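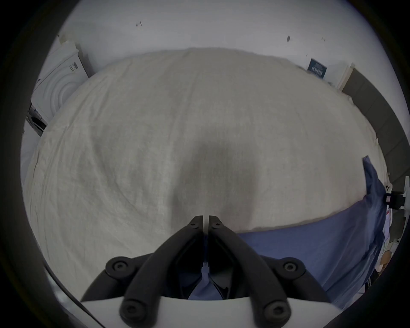 How to Fold T-Shirts on the Bed So They Stay Folded

By the Linport Home desk
Updated December
81 shares | 12 comments

Most people fold T-shirts standing up, holding them against the chest with the chin. It works for one or two. For a full load of laundry it is slow, and the shirts come out in different sizes, so the pile leans over and the drawer won't close.

A bed is a better place to do it. It is wide, it is at a decent height, and you can leave the finished stack on it while you work. The method below makes a flat packet that can be stacked on a shelf or stood on edge in a drawer.

What you need

A bed with the comforter and pillows moved out of the way. A shirt that is completely dry. If you want every packet to match, a piece of stiff cardboard the width of a magazine. You can buy plastic folding boards, and the hinged one from Sester is easy to use, but cardboard does the same job.

Getting the bed ready

Pull the bottom sheet toward you from the side you will be standing on. It doesn't have to be tight enough to bounce a coin. Small wrinkles in the sheet will not show up in the shirt. What you want to get rid of are the thick ridges, the kind you can feel with your palm, which push the fabric up and make the side folds crooked.

Work near the edge of the mattress. If you have to lean, your back will complain before you reach the bottom of the basket. On a low platform bed, kneel on a cushion.

Step 1. Spread the shirt

Take the shirt by the shoulders, give it one hard shake, and lay it on the sheet. The bottom half usually lands well and the top half doesn't, so start smoothing at the hem and push toward the neck with your flat hand. The blue pocket T-shirt on the cream sheet has its hem end spread out flat, while the sleeve and shoulder are still bunched and need to be pulled out before any folding starts. Take hold of the sleeve at its cuff and draw it straight out to the side. Do the same with the other one. Then run your hand once across the chest from armpit to armpit.

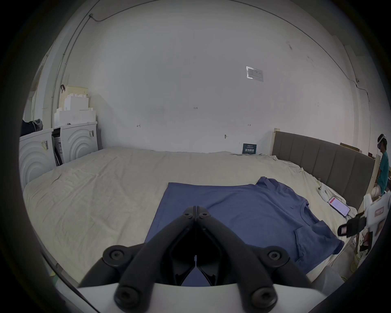
Crew necks tend to roll inward after washing. Press the collar open with your thumb. With a chest pocket, reach inside and flatten the bottom corners, where lint collects and the cloth doubles up. A pocket that is folded with a lump in it will keep the lump.

If the hem has a wave in it, pinch both side seams at the bottom and tug them apart a little. Don't pull hard on thin jersey. It will stretch and you will be folding a trapezoid.

Step 2. Turn it face down

Pick the shirt up by both shoulders and flip it so the front is against the sheet. This puts the front of the shirt on the outside of the packet when you finish. You may need to smooth it a second time. Check that the side seams run down the sides. On cheaper shirts they twist toward the front after a few washes, and in that case ignore the seams and go by the collar.

Step 3. Fold in the sides

If you are using cardboard, center it just under the collar. Fold the right side over toward the middle so that the edge of the fold runs straight down from a point halfway along the shoulder. Fold the sleeve back on itself so it lies inside that edge. Repeat on the left.

You should now have a long strip with the collar at one end, the same width from top to bottom. If it is wider at the hem, open up the side that is off and do it over. Fixing it at this point takes a few seconds. Fixing it later means starting from the beginning.

Sometimes a fold of loose cloth gets trapped across the middle of the strip. You will feel it as a band under your hand. Slide one hand inside the shirt from the hem and push the band toward the collar until it is gone.
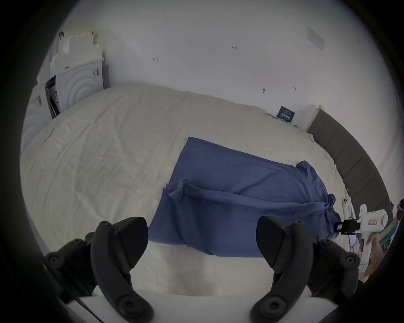 Step 4. Fold up from the hem

Slide the cardboard out through the collar end. Bring the hem up so it stops 2 inches short of the collar. Press along the new fold with the side of your hand. For a shelf, fold once more in half and you are finished. For a drawer, fold the strip in thirds instead, which makes a smaller packet that stands up by itself.

Turn the packet over. The front of the shirt should be facing you with the collar in the middle of the top edge.

Stacking and putting away

Keep stacks to 12 shirts or fewer. Taller ones slide, especially on a soft mattress. Put heavy cotton at the bottom and thin or slippery fabrics on top. If you file shirts upright, load the drawer from back to front and leave enough room to get a hand in. Nuttall drawer dividers fit most dressers, and a shoebox lid cut down to size also works.

Common problems

The packet springs open. The shirt was probably not pressed down at the last fold, or the fabric has a lot of stretch in it. Roll stretchy shirts instead.

There is a crease down the front. The sides were folded too close to the center. Move both folds out by a finger's width.

The shirt is very large. Fold the sides in as usual, then fold the strip in quarters. For long sleeves, lay each one straight down the back of the strip after the side fold, with the cuff pointing at the hem.

Filed under Laundry. Read 1562 times.

Get the Dralleo household newsletter once a month. Enter your email to sign up. You can unsubscribe at any time.

This site uses cookies to remember your settings. Accept | Manage preferences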